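ok thread time. moved out of my apartment in Vedville last month after six years, have Opinions about moving now. going to dump them all in here before I forget

1/ get boxes early. I started collecting in the first week of December and still ran out. the liquor store on my street gives them away if you come before noon, and they're the good ones with the dividers. glasses go straight in, no paper

2/ speaking of paper. do not use newspaper on white plates. I spent my first evening in the new place washing grey thumbprints off every single dish we own

3/ quotes. got three. the highest was $600 more than the lowest for the same truck, same two guys, same stairs. ask what happens if it goes over the time. one place charges by the half hour and one by the full hour and that's where they get you

4/ we ended up using Illovel Moving, fine, on time, polite. one lamp died. they knocked $50 off the bill without me having to argue. would use again I guess

5/ label the SIDE of the box. not the top. the tops are all under other boxes. I knew this and did tops anyway for the whole kitchen

6/ also write more than "misc". I have four boxes that say misc and one that says "misc (important)". the important one had a colander and old phone chargers in it. passports were in with the towels

7/ mail forwarding. do it two weeks ahead. mine kicked in late and a water bill went to the old place, got a late fee, had to spend a whole lunch break on the phone getting it taken off

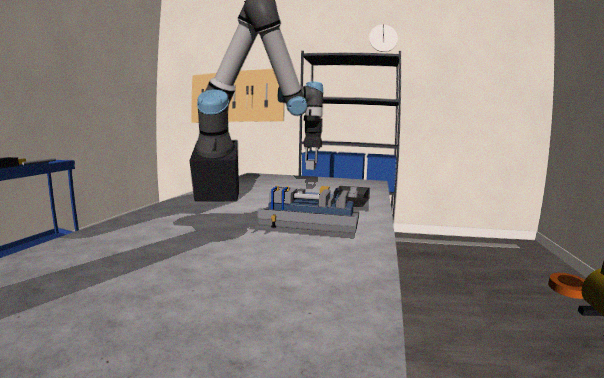
How far ahead should you book the movers?

Four weeks if you're going at the end of a month, two is usualy fine for the middle. The end of the month goes first because of leases. We wanted the 31st, called too late, and got the 28th, so we paid three days of overlap and I was kind of glad of it in the end

8/ on overlap, if you can afford a couple days of having both places, do it. I went back with a vacuum and a bag of spackle and cleaned in peace. last move I was scrubbing an oven while the new tenants stood in the hallway with a couch

9/ take pictures of every room when its empty. inside of the oven, inside of the fridge, the closet floors. landlord tried to keep $200 for a "stained" closet shelf. sent the photos, got the whole deposit back, took nine days

10/ measure the couch. measure the door. then measure the turn in the stairs, which I did not do. couch went back down and in through the balcony door. ground floor balcony thank god

11/ first night bag. sheets, toilet paper, shower curtain, one pan, phone charger, scissors. I forgot scissors and opened the tape with a house key. key is still sticky

12/ shower curtain goes in there twice as far as I'm concerned. everyone packs soap and a towel, then stands there looking at a bare rod at 11 at night

13/ cat people: shut the cat in the bathroom with the litter and a sign on the door before the movers come. sign has to be big. mine was a sticky note and it fell off

14/ then same thing at the other end. one room, door closed, for a day or so. ours came out for dinner on the second night and now acts like she owns the whole block

15/ food. stop buying frozen stuff three weeks out. we ate peas and fish sticks four nights running and still gave a bag of stuff to the downstairs neighbor

16/ somebody asked about storage. we used Monti for the bikes and the big bookshelf. month to month, clean, but the gate closes at 8 and they mean 8. I've been on the wrong side of it

17/ things I paid for and didn't need: mattress bag (used an old sheet on the second one, same result), wardrobe boxes, the fancy tape. things I should have bought: a second tape gun, more markers, a doorstop

18/ seriously a doorstop. we held the front door open with a bag of rice for five hours

19/ new place is out in Vosisthorpe, quieter, longer bus ride, kitchen has an acutal window. radiators knock at 6 am. still looking for a decent bakery so send me any you like

20/ oh and change your address at the pharmacy. forgot that one until yesterday, prescription was sitting at the old branch all week

ok thats all I've got, have to go flatten boxes before recycling. free boxes if anyone nearby wants them, message me

posted January 28, 2023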